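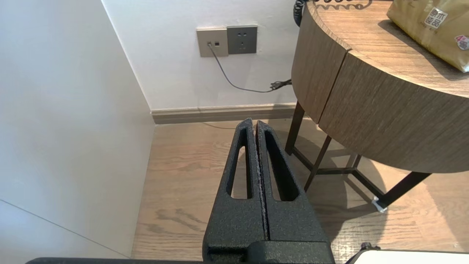 Getting Cables Off the Floor Behind a Side Table

A corner with a network port and a power outlet tends to collect cable. The router or lamp goes on the nearest table, the spare length drops down the back, and the vacuum catches it every time.

Start by pulling the table out. A round one doesn't sit flat to the wall, so you can usually work from the side once it has moved a foot or so. Unplug the network cable at the wall plate and shake out the loops. Thin gray cable takes a set if it has been coiled for years. Leave it stretched along the floor for an afternoon and most of the curl will relax.

Measure before you shorten anything

Run the cable straight down from the plate, along the top of the baseboard, then up to the table. Add a hand's width at each end. If you have a lot left over, buy a shorter cable. Cutting and crimping one yourself is fine if you own the tool.

Fixing it in place

Adhesive clips hold well on painted walls if you wipe the paint with rubbing alcohol first and let it dry. I use the small Drustik ones, 3 to a short wall. Press each clip for a slow count of thirty and wait overnight before loading it. On a gray baseboard, a gray cable needs no cover.

Any slack you have to keep should be wound in a loose figure eight and tied with a hook-and-loop strap under the tabletop. Don't use zip ties on network cable. Pulled tight, they pinch it.

Dust the wall plates with a dry brush. No spray near the sockets.

Next: wood floors and chair legs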